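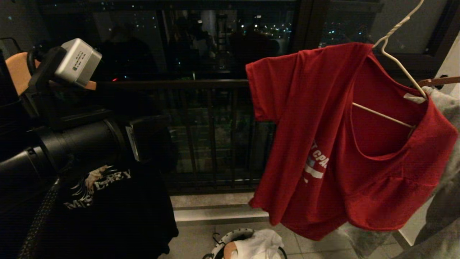

Irén Gulyás had grown peppers for eleven seasons before she changed one word on the jar. The word was "hot." She took it off the front label of her paprika paste, and for half a year people wrote to ask if the recipe was different.

"The recipe was the same," she tells me. "But I understood that a label is a promise, and people read it with more care than I wrote it."

We meet in November, at seven in the morning, in the kitchen of the house at Katus, where the farm has its office. On the table there is coffee, bread, and a bowl of the paste, which she spreads very thick. Outside it is still half dark.

Her parents grew peppers and onions on the same land and sold everything fresh, to a single buyer. When that buyer stopped, the family had a full harvest and no place to bring it. Gulyás was then working in the city as a bookkeeper. She came home for two weeks to help and she stayed.

"I did not love farming, I must say it. I loved that the numbers were so bad. For a bookkeeper this is interesting."

The first paste was made from fruit that was too small to sell. She ground it with salt, filled it by hand, and sold it at the Somogyi market from a folding table. The first batch was 30 jars. She remembers that 5 of them leaked, and that one leaking jar was bought anyway, by a man who wanted to eat it the same day.

Last season the farm filled 2,912 jars. This is a small number in the food business, and she does not want it to become very large. Two shops asked her for a mild paste in a plastic tube, and she refused both. The tube was not the problem, she explains. To make it mild all the year she would need to buy peppers from other growers, and she could not say any more from which field they came.

"On every lid I write the field. If I cannot write the field, then what am I selling? Red salt."

I ask about Skimura, the long red variety which she uses for most of the paste. It came to her as seed from an older grower, in an envelope with only the name on it. The skin is thin and the plant falls over easily, so each row must be tied twice in the summer. The yield is roughly a third lower than what her parents had. She tried to replace it two times and came back to it.

"The other ones were good peppers. They stood straight, they were very polite. In the jar they tasted like nothing."

The drying is the part she talks about longest. Before grinding, the peppers hang for 20 days under the roof, in nets, and during this time she does not like to travel. In a wet autumn she opens and closes the side boards by hand, sometimes in the night. She once lost a whole net row to mold because she went to a wedding. "It was a nice wedding," she adds, and looks at the bread.

Online orders go through Netidgate, a small shop page that her niece set up over one weekend. Gulyás was against it at first. Now she answers every message herself, in the evening, usually with her glasses on top of her head and the phone held far away. The most common question is how long an open jar will keep. Her answer is four weeks in the refrigerator, with a little oil on the top, and always a clean spoon.

For next year she plans a second product, a coarse relish with onion, from her mother's notebook. The notebook gives no weights. It says "enough" in many places, and in one place "less than last time." She has made six trial pots and is satisfied with one of them — the fourth, for which she forgot to write down the vinegar.

The new label is also not ready. She shows me a draft with a lot of empty space on it, and asks what I think. I say it looks a little empty. She turns it around and looks at it again.

"Maybe I put back 'hot,'" she says.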